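We use cookies to improve your visit. Accept | Manage
2 min read

Lonon teleop kit, two months in

I love this thing! The Lonon has you drive two arms by remote control and records each run, so the robot learns from your hands. Setup took me 40 minutes, and by run 30 I had stopped thinking about the controls - it just feels like reaching. We practice on little bottles, in and out of a bin.
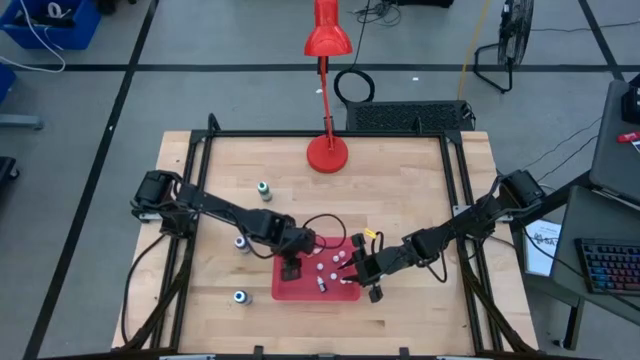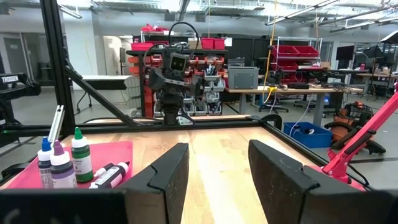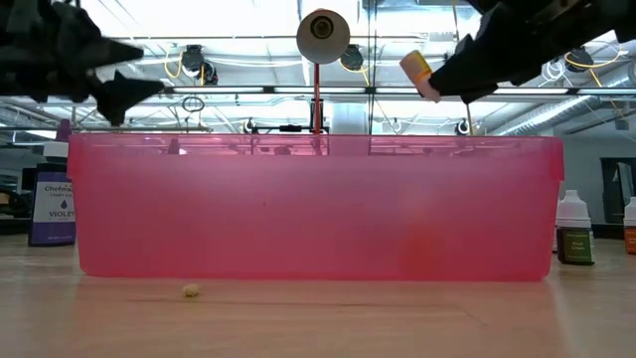

Bottle sorting at the two-arm table, seen three ways.

We have 1,092 runs saved now, and playback is quick even with every camera view open. My gripes are small: the manual is thin, and the Caron export plug-in forgets your folder each time. Coming from the Millus, though, I'd never go back. Small round things are still the hardest to grab, so start with something taller and go slow.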